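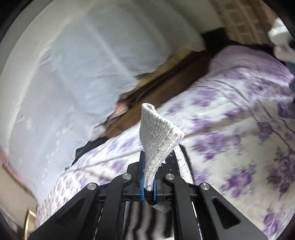
414 shares | 27 comments

Plollumberg's odd sock swap is back, and it has outgrown the hallway

If you have a bag of single socks sitting on top of the dryer (I have two, and one of them has moved house with me), August is your month. The sock swap at the Skusum community hall is running again, and this time it gets the big room with the long tables instead of that drafty hallway by the coat hooks.

I went over on opening morning with my bag and got there a little before nine, thinking I'd be early. Nope! There was already a line, and people were comparing singles while they waited. The woman ahead of me was hoping to match a green hiking sock she'd been hanging on to since her kids were small.

It works the way it did last year. You hand in your clean singles at the door, they get sorted by color and pattern, and then you walk the tables and look for a partner for anything you've kept back. Plain black has a table to itself, and good luck to you over there. I'd go straight to the stripes. Black and white stripes with a gray ribbed cuff, stripes with a speckled band, skinny ones, fat ones. It's slow going because you have to check the cuff, the heel and the toe before you can call it a pair, but I could have stayed at that table all day.

The organizers say more than 1,000 socks came in last summer, and they're hoping to beat that. Anything still single at the end goes to Dixit, the repair shop on Skondell Street, where the worn ones get cut up for stuffing and the good ones turn into puppets for the library's story hour. Fuzz and lint are fine. Holes are fine too if you tell them at the door, so those can go in the stuffing bin.

Please wash them first. There's a sign about it now, in very large letters.

Entry is free, and the hall is open from 9 a.m. to 5 p.m. through the end of the month. Street parking fills up quickly, so use the lot behind the bakery if you're driving. Tea and lemon cake are by the back door, cash only, and the cake was gone by eleven when I was there.

I came home with two proper pairs and one almost-pair, where the gray is a shade off if you hold them up to the window. I'm wearing them anyway!

Share this story | 27 comments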